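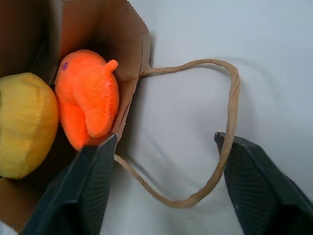 Mirkiten Valley Winter Weather Group
Minutes of the regular meeting, 8/16/24
Held in the upstairs room at the Brornell library

The chair opened the meeting a few minutes late, as several people were still hunting for parking, and thanked everyone for coming out on such a sticky evening to talk about ice. The minutes of the last meeting were read and accepted with one fix (the gate on Chuensuk Road is on the north side of the bridge, and we had it on the south).

Storm review
We went back over the December ice storm one more time, now that the county has sent us its road log. Chuensuk Road was closed for 12 hours, and the log shows that the first salt truck didn't get up the hill until well after the freezing rain had started. Members who live up there said this matched what they remember, and there was a good long talk about it, with a few stories that wandered off toward older storms and were very much enjoyed. It was agreed to write to the county and ask, kindly, that the hill be moved up the salting list.

Warming room
The library is happy to have us back this winter and can seat up to 80 people if the reading tables are folded away. The heat worked well last time, but the side door stuck badly, and anyone with a walker had to go all the way around to the front. The library will look at the hinges before the cold comes. Somebody asked about pets. We talked this over for quite a while and settled on allowing them in the back hallway, on a leash or in a carrier.

Text alerts
The Fovex alert system was slow in the last storm, and some messages came in after the roads had already reopened. A test message will go out in the fall. Members without cell phones will stay on the phone tree, and the list badly needs updating, so please do send in your new numbers!

Road gauges
Of the five snow stakes along the creek, 2 were knocked over in the spring flooding. Replacing them was approved without any fuss.

Other business
A member offered a spare generator, which was gratefully accepted, pending a look at the fuel line. There was also a question about sandbags, held over to next time.

The meeting closed at 8:40 p.m., and folks stayed on a while to help stack the chairs.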